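Kodham Town FC: Part-Time Match Reporter and Club Website Editor

Kodham Town FC is looking for a match reporter to cover the first team, the women's team and the under-18s. The position is part-time and paid, and it runs from August through the end of the season in May.

Ginevra Bassi has written our match reports for the past seven seasons and is moving to a full-time job with a radio station. She will stay on through August to hand over the work.

What the job involves

You will attend every first-team home game and most away games in the league. On a match day you post short updates to the club site while the game is going on, then file a full report of 500 to 700 words within two hours of the final whistle. The report needs the lineups, scorers, cards and substitutions, and it needs to tell a supporter who wasn't there how the game went. If we played badly, say so. The coaching staff do not see reports before they are published.

The women's team reports are the same length. For the under-18s we ask for 300 words and the scorers. Please note that players under 16 are named by first name only, and that includes trialists who come off the bench.

Outside match days you will:

- write a preview for each first-team league game, posted by noon the day before
- interview the head coach, Oldřich Charvát, once a week by phone or at training
- keep the fixtures, results and squad pages up to date
- edit the matchday program, 13 issues over the season, and send it to the printer on time
- answer email from visiting reporters who want press seats

Average attendance at the Sotelo Road ground last season was 433. The press area is a row of seats at the back of the main stand with power outlets and a wireless connection that works well at most games. Bring a charged phone.

Who we are looking for

You know soccer well enough to recognize a change of shape without being told about it. You write clean copy quickly and you check the spelling of names, including those of the opposing team. Previous work for a newspaper, a student paper, a fan site or another club is all fine. Send us what you have.

A driver's license is needed, as several away grounds cannot be reached by train after an evening game. Experience with a website editing system helps, but Vaida Rebane, who looks after the site, will train you on ours. It takes an afternoon.

You do not have to be a Kodham supporter. You do have to be available on match days, including the holiday games in December.

Pay and hours

The job averages 16 hours a week during the season. Pay is a flat fee per match plus a monthly amount for the website and program work. Both figures are sent to everyone who asks. Mileage to away games is paid at the club rate, and the team bus usually has a spare seat for the longer trips to Trandlow and Kullden. There is no pay for postponed games unless the game is called off after you have set out, in which case you get half the match fee plus mileage.

How to apply

Send a letter of no more than one page, a short résumé and two match reports you have written. At least one should be on a game your side lost or drew. Published or unpublished makes no difference. Mark it "Match Reporter" and address it to Agnese Lill, club secretary, by email or by mail to the club office at Sotelo Road. The office is open from 10 a.m. to 3 p.m.

Applications close at the end of June. We will invite a small group of applicants to cover one preseason friendly each, at the normal match fee, and then meet with Agnese Lill and Zdeňka Štefanec, who manages the women's team. Everyone who applies will get a reply by the middle of July. 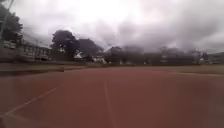

White lines on a reddish-brown surface.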